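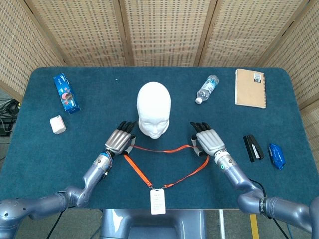

An orange lanyard and a foam head, ready for fitting.

Home | Craft Room | Badges & Lanyards | Contact

How to Fit a Lanyard Before You Hand It Out

By Oranuch Wongsuwan

I make lanyards for our craft fair every August, 117 of them last year (my poor thumbs!), and I used to skip trying them on altogether. Then half the badges ended up down by people's belt buckles, and I learned my lesson. A foam mannequin head is a wonderful helper, and you can pick one up wherever wigs are sold.

Stand the head on something with a bit of grip, like carpet or felt, so it doesn't go skating off while you work. Lay the lanyard down in front of it in a loose loop, with the card toward you, and run your fingers along both sides to find any twists. Take your time here, it's the part I always want to rush.

Now hold one side of the strap in each hand, open the loop nice and wide, and lift it over the crown. Let it come down past the nose and chin and settle at the neck. If it snags on the ears of a real person, it'll need a longer strap!

Foam heads don't have chests, of course, so for the drop I let the card hang over the table edge and measure from the neck. Mine come out at 56 centimeters, though my tall nephew likes his longer. Check that the card faces forward, then slip the lanyard off and go on to the next one.

Shares 75 | Comments 12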